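Gripper bake-off, round two

The Loltska fingers have now been on the left arm for 22 days, which is long enough for the rest of us to stop hearing how good they are. Beril Tuncer wanted numbers, so she set up a comparison against the Praltent pair on the right arm: same table, same controller, same small collection of kitchen objects that somebody's aunt would like back.

The rules are simple. Each gripper gets 121 tries, and a try counts only if the object ends up standing. Leaning doesn't count. We had a long talk about leaning.

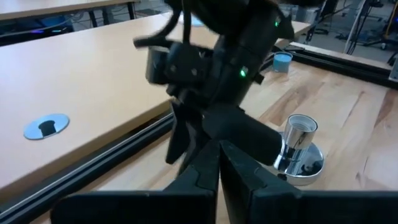 Shiny metal remains the great equalizer. The wrist cameras see a chrome surface and report mostly themselves, so depth readings wander and the arm closes on a spot where it believes a rim ought to be. Praltent's thinner jaw forgives this a little. Loltska's blocks do not forgive anything, but once they have hold of something they keep it -- including, in May, a sleeve.

We also tried 4 grip force settings and kept the second lowest. The highest is labeled "firm" in the manual, and the manual has a gift for understatement.

Results go up on the Pleresow page when Beril finishes arguing with her spreadsheet. Anyone at the Kurtuluş lab with a spare set of soft fingertips, please bring them over. We have 5 left and they are all lefts.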